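Snack baskets back on at Noltier hall, orders close Friday week

June 18, 2007

Zomel - The snack basket drive is on again at the Noltier hall and it's bigger than last June. Organizers say 207 baskets are spoken for already, up from 109 at the same point a year ago. Packing started this morning, goes on through the end of the month or until the wrappers run out.

Same deal as before. One basket, packaged snacks only, nothing homemade, nothing that melts to soup in a car (they are still taking chocolate, just keep it in the shade please). Baskets go to families on the Tănase Street list first, then to anyone who put their name down at the Storico counter. Pick up at the side door. Front door sticks.

Baskets themselves were the hold up. The first lot came in late and too small, and 80 had to go back. Replacements are the kind with the tall handle over the top, easier to carry up stairs, and a few people have allready asked if they get to keep them. Yes. Keep them, or bring them back for next year, either is fine.

Packing is simple enough. Box opened, snacks out, basket filled, on to the next one. Tall packets go in upright, smaller stuff gets tucked down the sides.
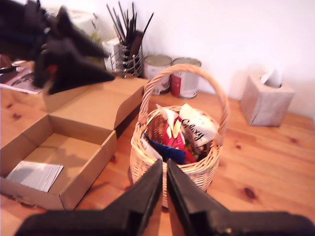 Still needed: candy bars, crackers, anything sealed and in date. Cereal bars went fast last time. No glass jars, no cans, they're too heavy for the handles. Empty cartons can be left flat by the recycling bins out back, not in the hallway, the hallway was a mess last year and the fire door has to stay clear.

Drop off is at the hall until 2 in the afternoon. After that try the Storico counter, they will hold bags overnight but not over the weekend.

Anyone on the list who cant get to the side door should leave word at the counter and a basket will be brought round. Tags with names on go on the handle this time, not inside, too many got lost under the snacks.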